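Wrapping a soft toy in a single sheet: how to size and fold so the edges meet?

Asked by Maja Kaczmarczyk, in Gift Wrapping and Packing

I have a plush toy, an animal figure in a red dress with white dots, and flat wrapping material in two colors, lavender and pink. The lavender sheet is 60 cm on the long side and 38 cm on the short side. I fold it before use so the edge is double. When I wrap the toy the long edges either fail to meet or overlap so much that the ends bunch up. I have tape but would like to use little of it. 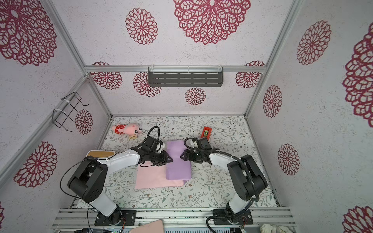
Lavender folded, pink laid flat under it.

Two questions. Should the sheet be folded before or after the toy goes on it? And is there a rule for how much overlap to leave?

2 answers

Answer by Waldemar Sikora (accepted)

Fold after measuring. A folded sheet has half the coverage, and a soft toy takes more than its flat width suggests.

Measure the toy around the widest part with a strip of scrap paper, without squeezing it. Add 3 cm. That is your minimum sheet dimension across the wrap. For the ends, take the depth of the toy lying on its side and leave a bit more than half of that past each end. If 38 cm is less than the first number, turn the sheet and wrap the other way.

Crease only the edge that will end up on the outside. A strip of 2 cm is enough. If you fold the entire sheet in half, the middle crease 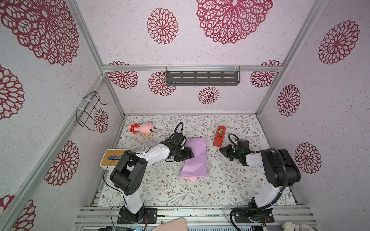 will pull the paper to one side when you close it, and one corner usually turns back and shows the other face. Flatten that corner with a fingernail before you tape anything. Run the crease from the center outward, both directions, on a hard surface. A patterned mat is usable but the lines should not be trusted for squareness unless it is a printed grid.

Tape: one piece in the middle of the seam, one on each end flap. Cut all of them before you start and park them on the table edge.

If you want both colors to show, put the pink down first and offset the lavender by the same amount on two sides. Treat the pair as one sheet from then on.

Comment by Maja Kaczmarczyk: Measured 44 around, so the short side never had a chance. Turning it now.

Answer by Kazimiera Krajewska

I would put it in a box. Soft things have no corners, and paper wants corners. Any small carton will do.

If you don't have a box, roll a piece of thin card round the toy first and wrap the tube. Also do not go over the same fold again and again. Paper keeps every crease, and a sheet that has been opened and refolded a few times will bulge next to the line no matter what you do.

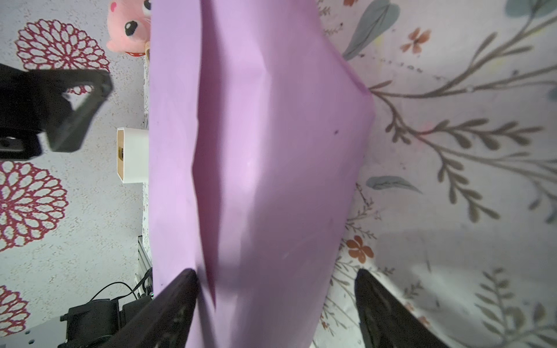
Photo: Zullura / shared with permission

At that stage I iron mine on the lowest setting under a tea towel, plain paper only. Do not try it on foam sheet or anything with a coating.

Comment by Waldemar Sikora: Agree on the box. The ironing depends on the paper, test a scrap.

Comment by Grażyna Czerwiński: does this work for tissue paper too

Thread closed to new answers in June.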